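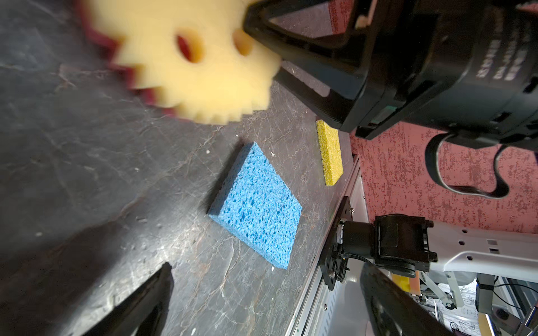

Clovetti Opens Its Second Dish-and-Dine Kitchen in Stulstead This April

Hi, I'm Riku Koyama, and I run Clovetti, the little supper club that started in my mother's garage. I'm so happy to finally put this in writing: we're opening a second kitchen, in the old Polishchuk bakery on Kalen Street in Stulstead, and the doors open in April!

If you've never been to one of our nights, they're pretty simple. You book a seat, you help cook (as much or as little as you like), we all eat at one long table, and then everybody pitches in on the washing up. People laugh when I tell them about that last part, but it's when the best talking happens. Two of our regulars met over a roasting tin and got married last summer.

The new place seats 26, with big bakery windows and the original bread oven, which took us all winter to get going again. I've burned a lot of focaccia learning its moods. Dinner costs $60 a head and covers all your food, an apron to borrow and a jar of something to take home, usually my tomato jam. Kids under 2 come free and get the comfy corner.

We had 129 names on the waiting list at our first kitchen, so those folks get first pick of seats for opening week. After that, booking is open to anyone. Doors are at 6 p.m. and we start chopping at 6:30.

Reporters and food writers are welcome to come by for a look (and a bowl of soup) before we open. Just ask for Riku at the Stulstead kitchen, any morning after 10.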